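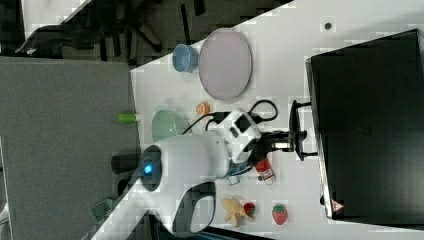

A large round plate, with a small light blue cup to its left.

A plate is a broad, mostly flat dish from which food is eaten or on which it is served. It is among the simplest objects in the house and one of the most argued over, chiefly on the questions of how many a household needs and who was supposed to wash them. Plates are made from fired clay, glass, metal, wood, plastic and pressed leaves, and at picnics from a kind of card that gives up under potato salad.

Parts

Most plates have three parts. The well is the flat middle, where the food is meant to go. The rim, or lip, runs round the outside and is meant to be kept clean, a rule followed mainly in restaurants. The foot is a low ring on the underside that lifts the plate clear of the table. In fired ware the foot is often left without glaze, so that it does not stick to the kiln shelf, and this bare ring is what scratches the plate below it in the cupboard.

A plate without a rim is called a coupe. Coupes stack neatly and hold more than they seem to, but gravy travels across them with very little to stop it.

Before the plate

In much of medieval Europe, diners ate from a trencher, at first a thick slice of stale bread. It soaked up the juices and could afterwards be eaten, given to the poor or thrown to the dogs, so the washing-up was light. Wooden trenchers came later, some with a small hollow for salt. Pewter was used by those who could afford it, and glazed pottery in time took over from both.

The habit of giving each guest a plate of their own spread slowly. Sharing had been normal for a long while, and the new custom was thought by some to be rather grand.

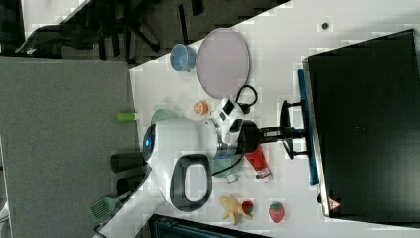 Sizes and uses

The dinner plate is the largest in everyday use. Below it come the salad plate, the side plate and the saucer, which is a plate with a dent and a single duty. The charger is larger than any of them and has no food put on it at all. It is laid before the guests sit down, admired, and often taken away before they have eaten much.

Dinner plates have grown over the last century. Cupboards and dishwashers have not always kept up, as many people find on the day they bring the new set home.

Local wares

The Protby pottery was known for a heavy cream plate sold to canteens and railway buffets. Its pattern book listed 169 borders, of which 30 were plain lines that differed only in width. Collectors can tell them apart and are happy to do so at length.

Lamalard, a rival works, made a thinner plate with a scalloped edge. It chipped easily and is therefore now rare and expensive. Khổng ware, a later line in dark green glaze, was sold in boxes of six and is most often found in fives.

The museum at Starthorpe holds 2000 plates, and has room to show 1000 of them. The two halves are changed over each March, a job that has so far cost the collection one gravy boat, which was not a plate and should not have been there. 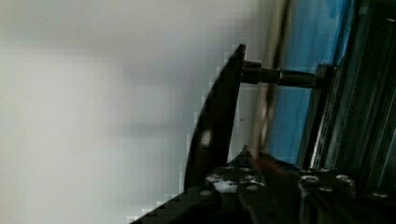 Care and storage

Glazed plates can be washed in hot water with ordinary soap. Those with gold or silver trim should be kept out of the microwave, where they put on a short and costly display. Paper or felt laid between stacked plates protects the upper surface from the foot of the one above - few people do this twice.

Fine cracks in the glaze are known as crazing. They may be a fault, a sign of age or a feature, depending on who is selling the plate.

See also

Bowl
Saucer
Trencher
Washing-up

Page last changed 11/27/20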